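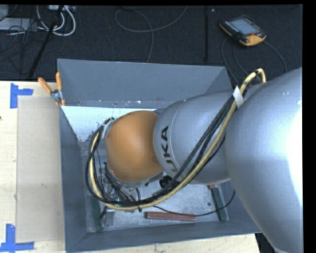 Bins talk – notes, May 4, 2025

Start before the coffee line settles. Name, thanks to Notburga Sutter for the slot. 2 min max.

Point 1. Sloping sides. People buy straight-walled bins, more volume on paper, then small stuff sits in the corners and you dig for it. Sloped = parts slide to the middle, hand gets under them. Also they nest when stored. Mention the Porel order, straight walls, all sent back. Pause for Emil, he'll want to say something.

Point 2. Color. Gray is fine for most things. Bad for dark screws, bad for black rubber bits. Kälin went gray everywhere and then put light liners in 8 of them. Ask room: who uses liners? Hands.

Point 3. Table under the bin. Pale wood, my favorite – you see what you dropped. Bin has to sit flat, no lip hanging over the edge. Height: elbow height to the RIM of the bin, not the tabletop. Say this twice, everyone gets it wrong incl. me.

Point 4. Floor. Dark carpet eats small parts. Cables on carpet, same problem, plus feet. Run them along the wall or at least bundle and tape. Pirmin's story about the 2000 washers goes here (short version!!). Skip if past the half hour.

Labels – shelf gets the label too, not just teh bin. Todari list runs to 2703 lines and half of them point at a shelf with nothing written on it. Don't get into software, Peter Tóth has that after lunch.

Questions. If somebody asks about lids: no lids at the work table, lids for storage, move on. If they ask price, send them to Hendrik Aerts.

Handouts are in the blue folder, bring back the sampel bin.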